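# The counter at Skurwood police station

I went into Skurwood police station once in the eleven years I lived opposite it. I'd found a wallet. The officer behind the counter wrote down what was in it, asked where I had picked it up, and then told me at some length about her mother's hip. I was in there for twenty minutes. I came out feeling like an upright citizen and went and had a pastry at Plutard to mark the occasion.

The counter closed in January. The notice on the door said that it was "transitioning to a digital-first contact model", and underneath that, in smaller type, it gave a web address and asked us not to leave found property on the step. By the following morning there was an umbrella on the step.

I should say that I have no romantic feelings about the building. It has the charm of a multi-storey car park that has been told to sit up straight. The radiators clanked, the chairs were bolted to the floor and the only reading matter was a leaflet on the safe storage of ladders. When Sadowski, the developers, announced that they would be turning it into flats, I was mainly curious about who would pay to sleep in a former interview room. Plenty of people, apparently. There's a waiting list.

My quarrel is with what was said about it. We were told that hardly anyone used the counter, and that the visitor figures spoke for themselves. They did: 608 visits in the last year. The councillor who read that number out at the public meeting read it in the voice you would use for the temperature of a cold bath. I thought it was rather a lot. Six hundred and eight times, somebody in a modest town with a poor bus service had put a coat on and gone to speak to the police in person. I can't think of many other public bodies that could draw such a crowd without offering parking.

What were they all doing there? The meeting didn't ask, so I did, in the unscientific manner of a man who talks to people in queues. Gunnel Björklund had gone in to say that she thought her neighbour was being pestered by a man selling roof repairs, although the neighbour herself hadn't complained and might well have been angry to learn she'd been discussed. Othmane Mansour had gone in three times about the same van. It was parked outside his shop with the engine running late at night, which isn't a crime, or isn't much of one, and each time he began by apologising for wasting their time. On the third visit somebody wrote down the registration. He never heard any more about it and the van never came back, and he is careful to say that he doesn't know whether those two facts have met.

Neither of these would have been reported online. I am confident of this because I have now tried the form.

It has 39 questions. The first asks you to choose the type of crime, and you can't get to the second until you've chosen. There are tiles to press: burglary, vehicle, fraud, "hate incident", "lost or found", and so on, each with a small drawing. I was attempting to report that somebody had been trying the handles of the garages behind our road. Nothing had been taken, no handle had given way, and I hadn't seen a face. I pressed "burglary", and it asked me for a list of stolen items with their approximate values. I pressed "suspicious behaviour", and it asked if I was in immediate danger. When I said no, it thanked me and suggested I might like to contact the council. The council's form suggested I might like to contact the police.

I don't blame whoever built it. Forms like things that have already finished happening. They like an item, a date and a serial number. They're excellent for stolen bicycles, and if my bicycle is stolen I shall fill one in at two in the morning in my dressing gown and be grateful that I needn't get dressed. But a good deal of what people took to that counter hadn't finished happening, or hadn't happened, or had happened to someone else who preferred not to mention it. What they wanted was to say it aloud to a person in uniform and watch what the person's eyebrows did.

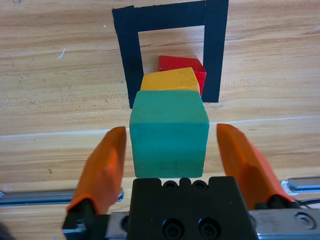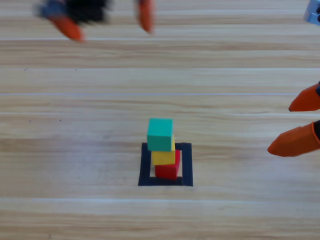
The answer we get to all this is the crime map. Skurwood has one, as everywhere does now, and Tien-fu Hsu, who edits the parish newsletter, prints a piece of it on the back page each month beside the times of the whist drive. It shows our streets in soft beige with a scattering of dots, and each dot is an incident, moved slightly from where it took place so as not to embarrass the householder. I've studied it with real effort. I've also looked hard at the wooden tabletop in the second picture, which has a few tiny dark specks towards its left side, and I could write you a serious paragraph about the trouble they're having on that side of the table and how peaceful things must be over to the right. It would be about as sound as most of what gets said from the back page of the newsletter. A street without dots may be a street without crime. It may also be a street where everyone got as far as the tiles and went to bed.

This matters more than it sounds, because the dots are how the officers are shared out. Fewer reports from Skurwood means fewer patrols in Skurwood, and fewer patrols means there's less chance of bumping into one and mentioning the garages. By next year we shall be the safest town in the county on paper, and there'll be a press release with the councillor in it, pointing at something.

There was a petition, naturally. It got 3,000 signatures, and I signed it outside Plutard on a clipboard with a biro tied to it by wool. I'm told it was "noted with interest". I have been noting things with interest for most of my adult life and I know precisely how much work is involved.

The case for closing the counter does deserve a fair hearing, and Chia-hao Peng gave it one over my garden wall. He spent years in the back office of a different force and considers me a sentimentalist. A staffed counter, he said, costs the same on a wet evening when nobody calls as on a busy morning, and there are women who would never walk into a police station in a small town because of who might see them going in, and for them a form at midnight is the first door that has ever been open. I had no reply to the last part. He's right about it. I'd lived opposite that door for eleven years and knew by sight a fair share of the people who used it, which I had always thought of as neighbourly and which might look quite different if you were the one crossing the road with your collar up.

So keep the form. Improve it, if anybody has an afternoon free: put a box at the top that says "I'm not sure what this is", and let a human being read what people type in it. I would bet Sadowski's deposit that it would become the most used part of the whole thing inside a month.

But give us a table as well. I mean that quite literally. The library has a corner by the large-print westerns where a man from the pension service used to sit, and Yung-ching Tam, who runs the place, has offered it free of charge, with a kettle. One officer, two mornings a week, would do. There'd be other reasons to be in the library, so the collar problem largely goes away. (I put this to Chia-hao and he said "hm", which from him is a standing ovation.) The offer went in by letter in the spring. The reply said that the force was committed to meeting residents where they are, and included a link to the form.

I've heard it said, usually by people who live in bigger places, that this is all a fuss about nothing much, and that a town which can support a proper bakery and a whist drive can manage without somewhere to hand in a wallet. Perhaps we can. We seem to be managing. The garages have new padlocks, bought jointly after a discussion of such length and bitterness that I was nostalgic for the burglar. Gunnel's neighbour has had part of her roof done, not very well.

And people still turn up. I moved round the corner in the summer, but I pass the old station most days on my way for bread, and there is often somebody reading the notice on the door with a phone in one hand. Last week it was an old boy with a set of car keys he had found in the churchyard. He asked me if I was anything to do with the police. I told him I wasn't, and then he told me all about the keys anyway, where they'd been lying and which grave and what he reckoned the car was, and I found that I was nodding and trying to do something useful with my eyebrows.

He left them with me. They're on the shelf in the hall, if they're yours. There's a leather fob, and I shall want you to tell me what's written on it.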